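Search this course Go

Maintenance of Small Robot Cells
Handout 4: Looking after the insertion cell
Last updated: 16 Aug 2024
Reading time: 9 minutes

Please read this handout before you come to the workshop. It concerns only the insertion cell, which we call Cheema after the village where the first one was assembled. The palletising cell has its own handout and its own stop procedure, and the two must not be mixed.

1. What the cell does

The arm takes a part between two fingers, brings it in front of an upright wall of aluminium profile, and pushes it into a receptacle fixed on a board. Then it pulls the part out again. The arm is simple. Most of the faults that students report come from the board, from the fingers, or from a taught point which was correct last month and is not correct now.

2. Before you touch anything

Put the cell in manual mode and take the key with you. Write your name and the cycle counter in the log. If the counter is not written, the next group can't know how long the fingers have been in use, and they will have to start a new series from zero.

When the arm is holding a part, do not open the gripper from the pendant until a second person supports the part with the hand. The speed in manual mode stays at 30 per cent or lower for all work in this handout.

3. Checking the board

The board must sit flat on the profiles. Push on each corner with the thumb. If a corner moves, loosen all the fixings of the board by half a turn, press the board against the wall and tighten again, going crosswise. Do not tighten only the corner that moved. In that case the board takes a slight twist, and the receptacle will look straight to the eye but the part will enter with friction on one side.

After this, clean the grooves of the profiles with a dry brush. Swarf likes to collect there, and it finds its way behind the board the next time somebody loosens it.

4. Checking the fingers

Look at the gripping surfaces with a torch. A textured surface which has become shiny should be changed. Always change the two fingers as a pair, also when only one is worn. Check that the screws of the gripper are seated, but do not tighten them "a little more for safety". The torque value is on the card inside the door of the cabinet, and the small screwdriver from Flarville is already set to it.

5. Teaching the insertion point again

Do this after every change of fingers and every time the board was loosened.

a) Let the arm grip the part. The part should be pressed fully between the fingers, with no light visible along the sides.
b) Drive to the approach point. It is stored as point 87.
c) Go forward in small steps. When the narrow end is in the opening, stop and look from both sides.
d) Correct sideways first, then in height. Correct the angle only if the first two did not help.
e) Save the new point, and write the old values in the log before you overwrite them.

The blue part in its socket at step c, as the wrist camera gives it:

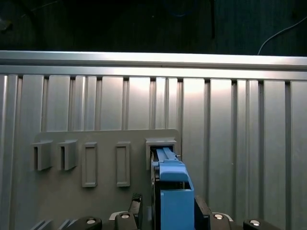
Kausar Sandhu adds that she would do the angle before the height, as a part which enters tilted gives a false reading in height, and then one has to correct the same thing twice. Both orders are accepted in the practical test. What is not accepted is to change two values in one step, for then you will not know which of them had the effect.

6. Trial run

Run the insertion 30 times in manual mode without correcting anything. If the force on entry rises slowly during the series, go back to section 3. If it jumps up and down, go back to section 4. The last group had a limit alarm with code 739, which means that the arm reached the force limit before it reached the depth. Acknowledge it once. If it returns, stop and call the supervisor.

7. For the next session

Bring the log pages of your group and a drawing of the board with its fixing points. The session in September will be held in the Cidwood room, and the spare fingers will be given out there by Abla Sfeir.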